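Moving-Out Walkthrough at the Climholm Flat: My Checklist, With Comments

I do one of these every time a tenant leaves, and every time I tell myself I'll keep it short. Hryhorii Horobets asked me to write the comments out properly this round so he can use the list for the Mykhailiuk place next door, so if it rambles, blame him. Start at the front door and go clockwise. I did mine on Sunday, with the heating off and every window shut, and it took the whole morning (with a coffee break).

ENTRY AND HALL

Front door closes and latches without a shove: OK
Deadbolt turns freely with the key, both sides: OK, a little stiff from outside. Graphite, please, no oil!
Door chain screws tight: FIXED. Two were loose, I had a screwdriver on me.
Smoke alarm tests loud: OK
Alarm date on the back: OK, but write it down this time. I had to get the ladder out just to read it.
Hall light and switch: OK
Trip hazards: the metal strip between the hall and the front room is lifting at one end. I caught my sock on it. Needs a new strip, the old one is bent and won't lie flat again.
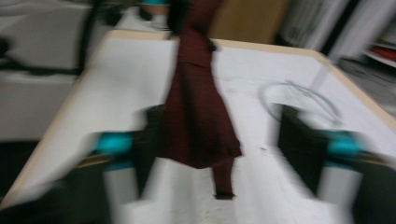 Closets come next and I'm fussy about them, because a rail that comes down with a winter's worth of coats on it can really hurt somebody. I hang a good heavy coat at each end and then in the middle, and I watch the brackets while I do it. Think about the long stuff too. Something dark red with a loose, flared shape and a thin strip dangling off it needs a lot more drop than a shirt does, and if there's a plug-in heater or a lamp on the closet floor you've got cloth hanging right over it. So I measure from the rail down and I write on the sheet that nothing that heats up goes in there, ever. Antonina Hordiienko thinks I'm being dramatic. She also had a scorched curtain once, so I don't think she gets a vote.

BEDROOM CLOSET

Rail holds at both ends and the middle: OK
Brackets into solid wall: LEFT OK. RIGHT is in plaster only. Move it over to the stud.
Bare bulb near the shelf: FAIL. Needs a covered fixture before anyone moves in.
Door stays on its track: OK after a push. The bottom guide is worn, I'd replace it now while the room is clear of furniture.
Musty smell: none, hooray

KITCHEN

Outlets by the sink trip when tested: OK, both
Stove knobs click off properly: back left is vague. You can leave it almost off and not notice. I've marked it as a FAIL and I'm not changing my mind.
Stararel extinguisher needle in the green: OK
Extinguisher bracket within reach of the door: NO. It was behind the trash can again. I moved it to the other wall.
Under the sink: dry. I ran the tap for 5 minutes and laid paper towel under the trap, not a drop.
Range hood filter: greasy, soak it or swap it

BATHROOM

Hot water at the tap: 120 is the most I'd want, and I left the number off the sheet till I can find my thermometer. Recheck.
Fan pulls a square of toilet paper up: OK, holds it
Grab bar: solid, and I put my whole weight on it
Caulk along the tub: cracked by the faucet end
Rornine heater: switches off when tipped, OK, but it does not belong in a bathroom. I took it out to the hall.

FRONT ROOM

Windows open and stay open: OK except the small one, which drops. Watch your fingers.
Blind cords tied up high: FIXED
Extension cords: one, running under the rug. Gone now. Please, not under rugs!
Outlet covers: one cracked, replace
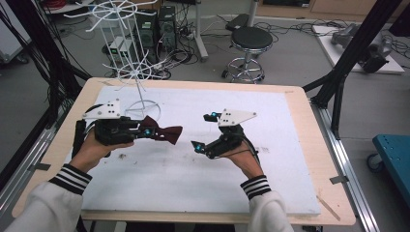 Maroon bow tie and white foam board, seen from head height.

TO DO BEFORE THE KEYS GO OUT

Closet bulb, stove knob and right-hand bracket first, those are the ones I'd lose sleep over. The hall strip after that. Caulk can wait for the weekend but don't let it wait till December like last time, when I ended up doing it in gloves. Hryhorii, if you copy this for next door, add a line for the basement stairs, which I don't have here and always forget about. Antonina has the spare outlet covers, and I think the graphite too.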